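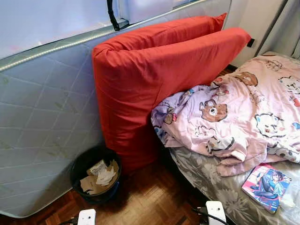
## Airing and spot-cleaning a quilted mattress

Stand the mattress on its long edge. It takes up less floor than laying it flat across two chairs, and both faces get air. Under a window is the usual place. Lean it at a slight angle and check that it won't slide before letting go; on parquet, a folded towel under the bottom edge helps.

Keep window straps and cords clear of the cover. If one has to pass over the top, leave it slack so it does not wear against the piping.

### Time

- Dry weather, window open: two hours per side.
- Damp weather: leave it longer and run a fan along the floor.
- After spot cleaning: overnight, then press a dry paper towel into the quilting to check for moisture.

Seo-ah So at Nenstead turns hers at 2 in the afternoon, when the sun comes off the glass. Strong direct sun will fade a colored cover over a season.

### Yellowish stains

Faint yellow or greenish-yellow marks on a pale quilted cover are common and often old. They lighten but rarely disappear.

1. Vacuum first with the upholstery tool. Follow the stitch lines in both directions.
2. Mix a teaspoon of mild dish soap into a pint of cool water. Use only the foam.
3. Dab with a white cloth from the outside of the stain inward. Do not rub – diamond quilting pills along the ridges.
4. Blot with a second cloth dampened in plain water.
5. Dry upright.

Test peroxide on the underside before using it on a gray or blue cover. It can leave a lighter ring that looks worse than the stain.

### Pillows

Stand pillows on end against the mattress. They air on more surfaces this way than stacked. Leave the cases on if the floor has not been swept. Bright red and orange cases should be washed separately in cold water for the first few loads.

### Duvet and small items

A duvet bunched on the bed holds moisture in the folds. Spread it out, or hang it over a door, printed side in.

Take books and comics off the sheet before stripping the bed. Glossy covers scuff in a laundry bundle.

Empty the wastebasket before vacuuming, and pull it away from the base of the mattress. Cardboard goes in recycling; used tissue does not.

### Parquet

Sweep block floors with a soft broom, then a barely damp mop. Water sits in the joints of a basket-weave pattern. Kiều Phí uses a microfiber pad, wrung twice, and dries each section as she goes.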